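**From:** Elvira Quispe
**To:** Textile Reuse Coordinators list
**Date:** 2018-10-29
**Subject:** Re: Sorting categories for the winter intake

Dear colleagues,

Thank you to all who responded to the draft categories. I am replying to the list as a whole, as the questions raised by Yaneth Mosquera were also raised by the Pastor and Muline sites in separate messages. Her message is quoted in part below.

> On the revised categories, the Trudden site has three concerns.
>
> First, the draft removes the grade "wearable, minor fault" and does not say where those garments should now go. In July we recorded 922 pieces in that grade. If they are all moved to fiber recovery, we lose stock that the shops have been able to sell.
>
> Second, the draft asks for knitwear to be weighed and woven shirts to be counted. Our staff work at one line and would have to change method many times in an hour. Could one method be used for both?
>
> Third, the bag labels supplied by Ikus do not have a space for the new codes.
>
> Yaneth Mosquera
> Trudden

I will take these points in order.

**Minor faults.** The grade was removed because the sites were applying it in very different ways. At two sites it included missing buttons only. At another it included stains, worn collars and broken zippers. The intention was never to send saleable clothing to fiber recovery. The final version will restore the grade under the name "Grade B, repairable" with the following limits:

- a missing or loose button, where the cloth around it is sound
- an open seam no longer than a hand's width
- a hem that has come down
- a mark that is expected to come out in an ordinary wash

Worn elbows, thinning cloth and set stains remain outside Grade B. Where a sorter is in doubt, the garment should be placed in Grade C and the matter raised with the shift lead. Sites are asked not to create local grades of their own, as this was the main cause of the differences found in the July returns.

**Weighing and counting.** The mixed method was proposed by the shops, who price shirts by the piece and knitwear by the bag. We accept that it places a burden on the sorting line. From the start of the winter intake, all sites will count every garment in Grades A and B and weigh everything else. The July total of 3,034 garments across the sites will stand as reported and will not be recalculated under the new method.

**Labels.** Ikus has agreed to supply a revised label with a four-character code field. Until it arrives, please write the code in the upper right corner of the existing label in permanent marker. Each site will receive 20 rolls in the first delivery. Further rolls should be ordered through this office and not directly from the supplier.

A separate question from Muline concerned the inspection of shirts before grading. The guidance has not changed. Shirts are to be opened out on a clear surface, checked on the front, turned, and checked on the back. Collars, cuffs and underarms account for most of the faults missed at first sorting, and these areas should be looked at even when the rest of the garment appears sound. 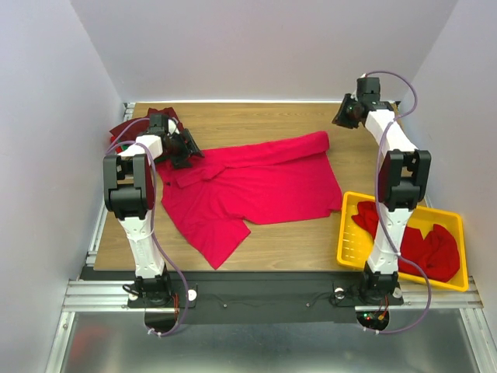

*Shirt spread out on a wooden tabletop.*

Color does not affect the grade. Red and other strongly dyed garments should nevertheless be bagged apart from whites and pale colors at every stage, including after folding.

The final text of the categories will be circulated to this list once the changes above have been made. The document will carry 29 codes in place of the present set, and a conversion table will be attached for sites that keep their own records. Corrections to site names or contact details may be sent to me directly. Comments on the grades themselves should be sent to the list, so that all sites can see them.

With regards,

Elvira Quispe
Office of Textile Reuse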